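Tellamier Looped Cleaning Cloth, Green
Sold singly or in packs of 8
Washable. No coating, no scent, no added cleaner.

We sell a lot of cloths and we are tired of the claims made for them. You will have read that a cloth can lift years of grime with plain water, kill everything it touches and leave a shine behind. Ours is a towelling-type cloth with loops on it. The loops hold more water than a flat weave does and they give dust somewhere to go. That is as far as we are prepared to take it.

What it does do fairly well is woodwork and walls. Door frames collect hand marks at the height people push them, and the grime builds up in the corner where the frame meets the wall. A single layer of cloth over one finger tends to slip there. Folded into a pad, this one stays put under your hand and you can lean on it a bit.

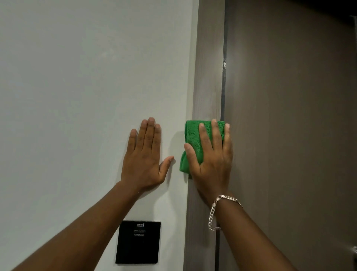 Green cloth, folded, on a wood-grain door frame.

Fold it in half, then in half again, and use one face until it looks grubby. Turn it over, then refold to get at the clean parts inside. People buy three cloths when they could have folded one properly. We would like to sell you three, but there it is.

On painted walls, go gently. Matt emulsion marks if you rub it, whatever cloth you use, and the makers who say theirs is safe on every painted surface have not met every painted surface. Try it low down behind a door first. On varnished or wood-effect trim you can press harder. Gloss is the easiest of the lot.

Weight and thickness
The maker rates the cloth at 200 washes. We haven't done 200 washes. We have done enough to say that the green fades before the loops go, and that the first two washes shed fluff, so do those on their own and keep it away from your dark clothes. Skip fabric softener, it flattens the loops and the cloth starts pushing water about.

As for thickness, a folded pad is bulky. If your doors sit close to the frame you won't get it into the gap, and you'll want something thinner for that job. The Ukow flat cloth is better there and costs less.

Damp or dry?
Damp for hand marks, dry for dust. Spray the cloth, never the wall, or you get runs down the paint that dry as stripes. Any clear trigger bottle will do. We stock the Teoh one because the trigger has lasted, and we make no other claim for it. A rimmed tray is handy for carrying both from room to room, and it gives you a place to fold the cloth that isn't the floor. 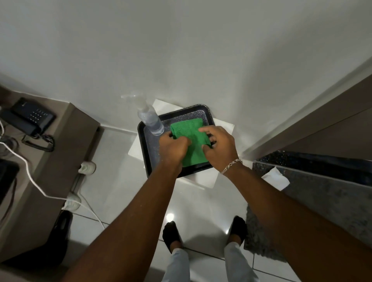
Nabila Ginting wrote: I was ready to send mine back after the first wash because of the fluff, but it did stop by the third. Still don't see why it has to be so thick. I've cut one in half and hemmed it and I use that more than the whole ones. It's fine on skirting boards, poor on glass.

She's right about glass. It leaves lint and smears, and you should use something else.

Questions we get
Does it replace cleaning spray? No.
Will it take off scuffs? Light ones. Black heel marks, usually not.
Is it the same as the Trulotum cloth? Similar loops, different edging. We dropped the Trulotum in March after the stitching came undone on too many of them.

Returns accepted on unwashed cloths only.
Page last checked August 8, 2021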